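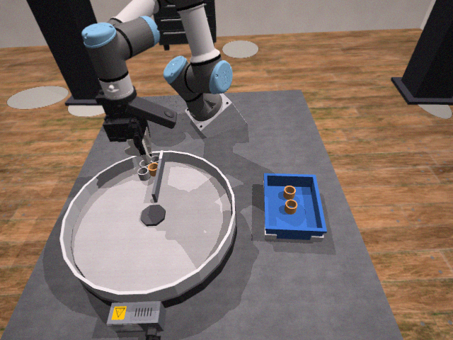
# Sorting Cups at Home: Our Summer Build

Thursday, July 30, 2026
Emil Hauser and Ambros Berchtold

We started this project because Ambros had a workbench going spare in his parents' garage and I had read one too many build logs over the winter. The plan was to build a small arm that could take cups out of a round tray and sort them by color, orange ones into a bin and gray ones left alone. We called it Finau, after a boat Ambros's uncle used to have, and the name stuck even on the wiring labels.

## Simulation first

Our teacher asked us to get the whole job working in simulation before we bought any motors, and I'll admit we grumbled (we wanted to be out in the garage with the drill!). So we spent the first stretch of July at the kitchen table building a model: the arm on its mounting plate, the gripper, the shallow tray with its raised rim, and a blue bin to the right for the orange cups. We kept the planks and the plain wall very simple and put our hours into the contact settings, which is where the trouble was.

The cups were the worst of it. When they stand close together, the fingers have to come straight down and there isn't much room between one rim and the next. Our first grasp routine went for the center of the cup and closed from the outside, and it was forever bumping the neighbors over. Ambros suggested putting one finger inside the rim and one outside, the way you'd pick up a paper cup at a party with your hands full, and that got us a long way in one evening.

## What we ran

Each trial started with a fresh arrangement of cups and ended when the arm gave up or the last orange cup was in the bin. We ran 391 trials with the final routine. A trial was stopped after 4000 steps if it hadn't finished, and 30 of them were stopped that way. Nearly all of those were cases where a cup had tipped and rolled up against the rim, where our wrist angle simply couldn't reach it. We tried a tilted approach for these but ran out of time to tune it properly, so it's switched off in the version we're handing in.

Placing the cups was easier than picking them. We drop the second orange cup a little in front of the first, along the middle of the bin, and we raised the release height slightly after one too many landed on top of each other.

## Back to the garage

The real arm is half done. The base plate is cut and drilled, the shoulder turns, and the elbow turns when it feels like it. Ambros printed the joint covers twice, the first set being too tight to go over the screws. I'm still rewiring the power box, and my first attempt was such a tangle that I took it all out again.

## Still to do

- Finish the elbow and fit the wrist
- Measure the friction of our real cups and put it in the model
- Try the tilted approach again, with the tray a little farther from the base
- Tidy the code for the color check, which is Emil's job and has been for weeks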